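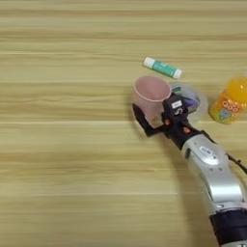 Do you need a desk organiser to keep a kitchen table clear? A cup will do it, and you've probably already got one in the cupboard.

I say this as someone who has bought the organisers. In December I got properly swept up and ordered the Vadness caddy, the one with the swivelling base and the little drawers, because Elin Landeg swore it had changed her evenings. It cost me $61. It has 22 compartments, if you believe the box, and a good half of them are the wrong size for anything a child owns. Too shallow for scissors, too narrow for a glue stick. The drawers are very good at holding one rubber each.

My doubts about storage products go back a long way, so take this with whatever salt you like. But I've spent the autumn trying the dull version and I'd like to put it in writing before somebody sells me another tray.

Our table is pale stripy wood and it does everything. Breakfast, spelling, tax, glue. By four in the afternoon it has a drink on it, a glue stick lying wherever it was dropped, a pink plastic cup and a round see-through tub of bits. The usual advice is that each of those needs a "zone". Mared Gwynne has zones. She has labels on her zones. I went round to her place and her table was covered in stuff, with labels underneath it.

What I do now is pretty basic. The pink cup takes anything long and thin. It came from a picnic set years ago and the rest of the set is long gone. When it's full, it's full, and whatever doesn't fit goes back to the bedroom it came out of. I was told it would tip over constantly. It has gone over a couple of times and we picked the pencils up.

The tub is for small things. I will admit clear plastic is worth having here, and I say that grudgingly, having mocked it for years. We had a lovely grey tin before this and everything that went into it was forgotten. I found a library card in there.

Drinks I haven't solved. Amarachi Nwachukwu says no drinks at the craft table, full stop, and she's right, but we only have the one table. I looked at the Rurura coasters, with the raised lip that's meant to stop spills, and I can't see how a lip that low stops anything. The lid goes back on the bottle. That's the whole policy, and it's followed maybe half the time.

Glue sticks: cap on, lying down, who cares. There are people online who'll tell you to store them upright. I tried both and couldn't pick any difference, apart from the upright ones getting knocked over.

The caddy is in the hall cupboard if anyone local wants it. Haf Wogan has first dibs, though she's gone quiet since I mentioned the drawers. I've also been asked whether the Marchetti rolling trolley is any better. It's $235, it has wheels, and our kitchen floor slopes towards the back door, so I'll leave that one for somebody with a level house.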